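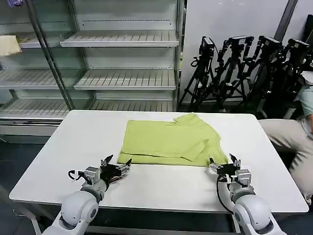 Home & Laundry > Reviews > Irons and Steamers

Drindora handheld steamer, three weeks in. Short version: good on shirts, bad on patience, buy it if you hate your ironing board as much as I do.

I've had an Imai iron since for ever and it still works, it just weighs a ton and the flex has gone stiff. Wanted something for weekday mornings. Marta Lysenko at work has the older Drindora and swears by it, so I went for the new one. Ordered Friday, came in a box far too big for it.

What you get: the steamer, a fabric brush that clips on the front, a measuring cup, a heatproof glove (one, left hand, I'm right handed so it's fine). Tank is 200 ml. Enough for two shirts and a bit of a third. If you do a whole week in one go you'll be up and down to the tap.

Heat up is quick enough. I put it on, fill the kettle, it's ready before the tea. First few puffs spit though. Aim it at the sink or you get water marks down your front, ask me how I know.

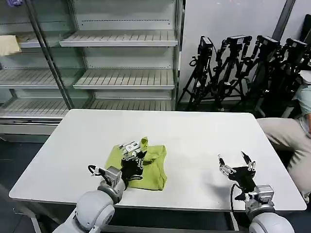
Cotton needs the brush on and you pulling the hem tight with your other hand. Polo shirts come up lovely, collars too if you do the underside first. Linen, forget it. Gave it ten minutes on a pair of trousers and they looked slept in. Back to the Imai for those. Viscose and anything drapey, brilliant, one pass and done.

Always do it hanging if you can. Flat on a table the steam has nowhere to go and you end up with a damp patch underneath. I let everything hang for a bit before folding, otherwise teh creases go straight back in. 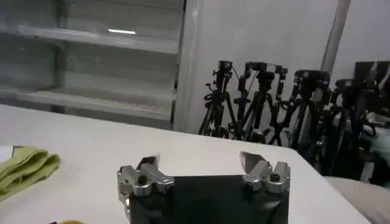

Big clear table, best place for the folding.

Noise: a hum, then a sort of gurgle when the tank's low. No warning light for that which is daft at this price. The trigger lock is stiff and I've had a sore thumb more than once.

Compared it with the Drutell my sister has. Hers has a bigger tank, 300 ml, and a longer lead, but it's heavy once filled and my wrist gave up halfway through a duvet cover. Steam felt about the same to me. The Toler one I only tried in the shop so can't say much, handle felt cheap.

Descaling is a faff. Vinegar is not allowed acording to the leaflet, you have to use their sachets, and there's only one in the box. Hard water round here so I'll be buying more by October.

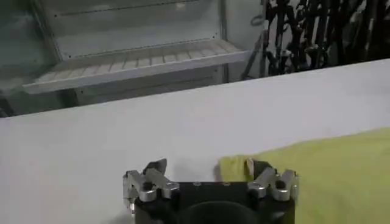 Good and bad

Good: light, quick, collars, gets the cupboard smell out of jumpers.
Bad: spitting, small tank, stiff trigger lock, sachets.

Four out of five. Would be three if I wore more linen. Keeping the iron as well.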